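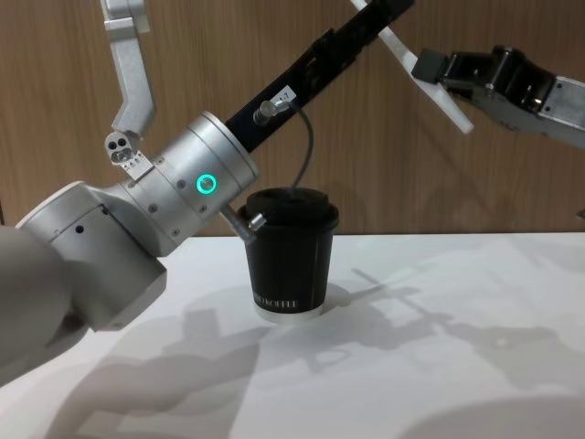 *The coffee bench at Teltmont, with both arms at the cup.*

Every firm that sells these things promises the staff will be "freed up". I'd like to know for what. At our canteen in Dindthorpe, which serves 400 people before noon, the pair of arms known as Nesar has been given the cups and the stirring sticks. The till, the spills and the complaints stay with the counter staff.

The rota went from four names to 2 in October. Management calls that natural turnover – perhaps it was. The two who are left now mind a machine as well as a queue, for the same hourly rate.
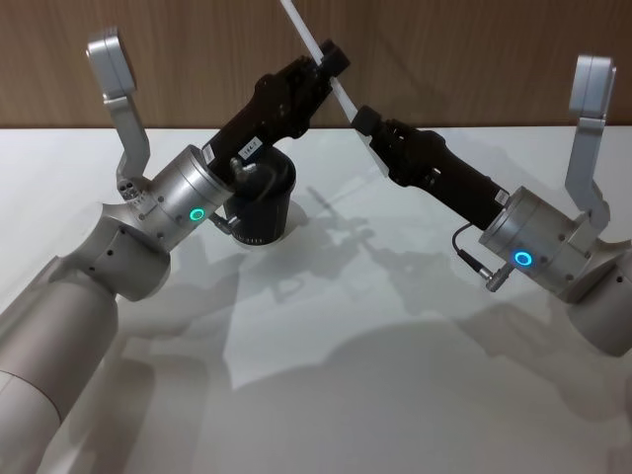 A person passes a stick from one hand to the other without thinking. I don't sneer at the engineering, and I can see why Mykhailiuk, who supply the system, are proud of it. But the trial report gives 441 handovers and not one line on what the staff made of it.

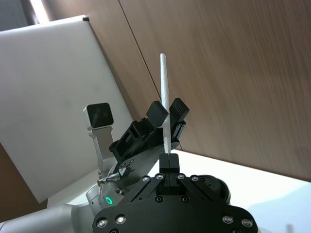
*Page last changed: October*

I asked for that line to be added. I was told there would be a survey, 50 questions long, to be filled in during breaks – the breaks that got shorter when the rota did.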